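The Prakamard tape, finally

Apr 21, 2023

I have been waiting to write this one! If you've been reading since November you know I've been going on about Prakamard, the trio out of Kudstead who only ever seem to play rooms with bad parking. Well, they have a record now. It's called Allenance, it came out on cassette in a run of 500, and I've had it on pretty much nonstop since the package showed up.

Six-string bass, cello and a drummer who plays mostly with his hands. No horns, no piano, nobody really taking the lead. I know how that sounds on paper (I nearly skipped their first show over it) but the three of them listen so hard to each other that you stop wondering where the tune is. The opener runs 14 minutes and I'd happily take another 14. It starts with the cello just leaning on a low note, and the bass comes in under it so softly that the first time through I thought my speakers were humming.

Side A closes with "Dijkstra," the one they always finish their sets with. Live it's a stomper. On the tape they've slowed it way down, and you can hear things that got lost in the room, like the cellist tapping the body of the instrument in the gaps. I love it. I miss the stomp a little, too.

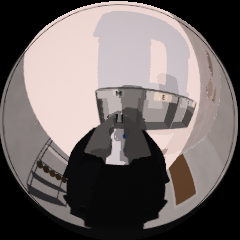 Side B is the quieter half, and it's the one I keep flipping back to. There are only two pieces on it, both improvised from start to finish, and the second is the best thing they've done. The cello holds one wide, soft chord for ages, a big pale pink surface of a sound, and then the drums come in like the lavender-grey shadow lying across it, rounded on top and steep down one side. It doesn't swing and it isn't trying to. Then right near the end the bass player finds this little four-note figure and will not let it go, and the other two gather around it, and I was grinning like an idiot at the kitchen sink.

A few gripes, so you don't think I've lost my head. The drums are mixed low on the first side. The tape hiss is pretty strong in the quiet parts, which I don't mind, but you might. And the track titles are printed so small on the card that I had to take it over to the window.

They're playing Kudstead again soon, in a hall that holds 900, easily the biggest room I've ever seen them booked into. I can't wait to hear what that low cello note does in there. I've got my ticket and I'll be down front on the left, by the bass amp, with earplugs in. Come say hi! And if anybody has a spare deck they want to sell, please write to me, mine has started eating tapes and I'm not letting it near this one.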